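Von: Ramil Manalastas
An: Liste Büro und Rücken
Betreff: Re: Netzrücken sauber kriegen, und überhaupt Bürostühle

Hallo zusammen,

Jomar Lumbao schrieb am Montag:

> Moin in die Runde,
> ich überlege, meinen alten Polsterstuhl gegen einen mit Netzrücken
> zu tauschen. Im Sommer klebe ich sonst am Rücken fest. Meine Frau meint,
> die Dinger ziehen Staub an und man kriegt sie nie wieder richtig sauber.
> Stimmt das? Und taugen die Armlehnen was, oder sind die immer zu hart?
> Im Blick habe ich den Comero und den Flivaren.
> Gruß, Jomar

Jomar, deine Frau hat recht, aber nur halb! Staub sammelt sich im Netz schon, und auf Schwarz sieht man jede Fluse (wir haben eine Katze, frag nicht). Sauber kriegt man es trotzdem. Ich gehe erst mit dem Staubsauger und dem Bürstenaufsatz drüber, von hinten nach vorn, und danach mit einem weichen, nur leicht feuchten Lappen. Bloß kein Scheuerschwamm, damit habe ich mir beim alten Clidgate den Bezug aufgeraut, und das blieb dann so. Spülmittel nehme ich ganz wenig, ein Tropfen auf die Schüssel reicht.

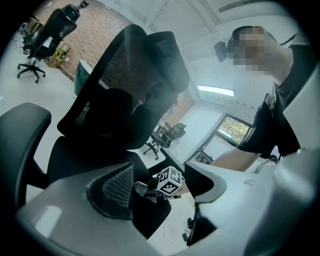 Schwarzer Netzstuhl von hinten, davor ein graues Stück Stoff

Zum Sitzen selbst: Ich habe seit fast 7 Jahren Netz im Rücken und will nichts anderes mehr. Im Sommer ist das ein Unterschied wie Tag und Nacht, und im Winter hängt man sich halt eine Strickjacke über die Lehne. Woran ich mich gewöhnen musste, war der Druck im unteren Rücken. Beim Flivaren fand ich den zuerst furchtbar, nach drei Wochen habe ich ihn nicht mehr gemerkt. Probesitzen im Laden bringt da leider wenig, zehn Minuten sind einfach zu kurz. Frag lieber, ob du ihn zurückgeben darfst! Bei Mangubat ging das damals ohne Gemecker, den Karton musste ich allerdings aufheben, und der stand dann ewig im Flur.

Bei den Armlehnen kommt es sehr darauf an, wie du arbeitest. Wer viel tippt, liegt mit den Unterarmen ständig auf, und da würde ich auf jeden Fall gepolsterte nehmen, so wie bei dem Stuhl auf dem zweiten Foto, mit hoher Lehne dazu. Harte Kunststofflehnen hatte ich zwei Jahre lang am Clidgate, da tat mir abends immer der Ellbogen weh, und der Pulli war an der Stelle auch durch. Und miss vorher die Tischhöhe aus! Mein Schwager hat das nicht gemacht, jetzt stößt er mit den Lehnen vorne an die Platte und sitzt einen halben Meter vom Bildschirm weg.
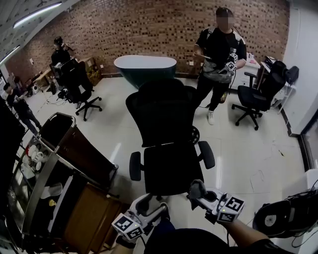

Rollen sind übrigens das Thema, das hier auf der Liste immer untergeht. Für harte Böden willst du weiche, sonst rattert es bei jeder Bewegung und die Nachbarn unten haben auch was davon. Bei weißen Fliesen wie auf dem Foto würde ich erst recht darauf achten, die Fugen hört man sonst ständig. Ich habe meine Rollen irgendwann selbst getauscht: Stuhl auf die Seite legen, alte herausziehen, neue reindrücken, fertig. Eine saß so fest, dass ich sie mit dem Schraubenzieher raushebeln musste, also leg eine Decke drunter.

Zwischen Comero und Flivaren kann ich dir nur beim zweiten helfen, den Comero kenne ich bloß aus dem Prospekt. Vielleicht hat den sonst jemand hier? Mich würde vor allem interessieren, ob das Netz mit der Zeit ausleiert.

Viele Grüße
Ramil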